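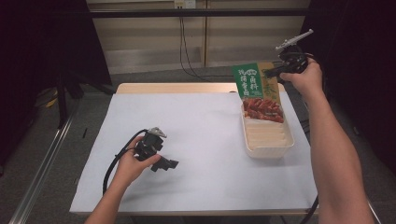

Lorna Tan wrote in to ask why her left and right handheld grippers stopped agreeing with each other halfway through a session, and whether she had to throw out the whole batch. Short answer, Lorna: probably not the whole batch! I lost most of a September afternoon to the same fault, so let me walk you through how I chase it down.

With mine, the width reading on one side froze. The fingers moved fine in my hand, but the log said 546 from one recording to the next, open or closed (that's raw encoder counts, our Venard logger doesn't convert them). I'd done almost 40 takes before I looked. Ugh.

Step one, stop recording and set everything down. Don't go swapping cables while the logger is running, I've corrupted a file that way.

Step two, do a check with a real item. Glossy packets are good for this because they slide and crinkle, and you'll spot a bad grip right away in the video. Squeeze, let go, and compare the width plot to what the camera saw.
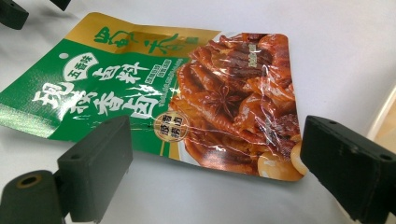
Foil food packet between the finger pads, with glare on the creases.

Step three, clear the space between the fingers and open and close 4 times, slowly. You want four clean bumps on the plot. A flat line means the encoder isn't reporting, and a jagged one usually means the cable is loose at the plug. 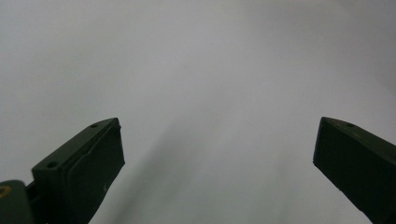 Fingers apart, nothing between them.

Step four, reseat the plug and repeat step three. If it's still flat, swap the cables between the 2 grippers. Fault moves to the other side? Bad cable. Fault stays put? It's the gripper, and I'd pull it out of use until the encoder's been replaced.

As for the batch, Lorna, scroll back to the last take where the width changes and keep everything up to there. I mark the rest "no width" and put them in their own folder.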